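Cutting boards, again

Posted Dec 19, 2023

I said in the last post that I would get to the cutting boards, and then I spent two weeks writing about the pantry shelf. So, cutting boards.

We had five of them when we moved into the house on Blackburn Street. Two were wood, one was a glass thing my aunt gave us, and the other two were thin flexible sheets that had curled up at the corners. I used one of them. The rest lived behind the toaster and fell over whenever I reached for the outlet.

The glass one went first. It was hard on the knives and I hated the sound. The flexible ones went next. I kept the bigger wood board for bread, and gave the smaller one to Charmaine Van Wyk down the street, who wanted something to put under a plant. Then I bought one cream-colored board and decided that would be the board for everything that isn't bread.

A light-colored board shows everything. Carrots leave orange, beets leave pink, and turmeric leaves a yellow that stays for days. I knew that when I bought it. I wanted to see when it needed washing, and with the old dark wood I was mostly guessing.

How it gets washed is pretty simple. Scrape it into the compost first, then rinse with cold water if there was raw meat or egg on it. Hot water cooks the egg on and then you are picking at it. After that, hot water and dish soap, both sides, and the edges too. I skipped the edges for years. Run a finger along the edge of a board you think is clean and see what you get.

I stand the board up in the sink to do this. Flat on the bottom, it covers the drain and the dirty water just sits under it. Standing up and leaning a little, it drains as you go, and you can get at the whole face without turning it around ten times. 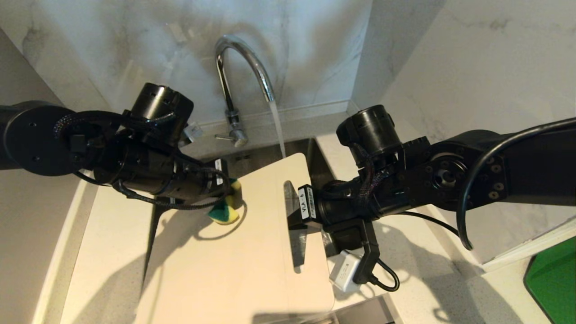

The sponge is the ordinary yellow and green kind. I use the green side on the face of the board, where the knife marks are, and the yellow side for everything else. I don't press hard. If a stain won't come out with moderate scrubbing, I make a paste of baking soda and water, leave it on while I do the rest of the dishes, and go over it again. That gets most things. Turmeric gets one more round the next day and after that I leave it alone.

I keep the faucet on low while I'm scrubbing. Our last place had a short, stubby faucet and I could never get a board under it without hitting something. A tall one makes a big difference, and if I ever had to pick out another sink I'd look at the faucet height before anything else.

Drying is where I used to go wrong. I would lean the board flat against the backsplash, and the side facing the wall would still be damp at dinner. Now it goes in the rack on its long edge with space on both sides. The rack is a Hokeo, bought secondhand for $19, and the slots are a little narrow, so the board goes in the end one.

The bread board doesn't go in the sink at all. It gets a damp cloth, a dry cloth, and oil when it starts to look gray. I did it last weekend and it took less time than finding the oil.

A couple of people asked about the dishwasher. I tried it once with one of the flexible sheets, and that's how the corners curled.

Next post will be the drawer under the oven, which I have been avoiding. There are pan lids in there that don't fit any pan we own.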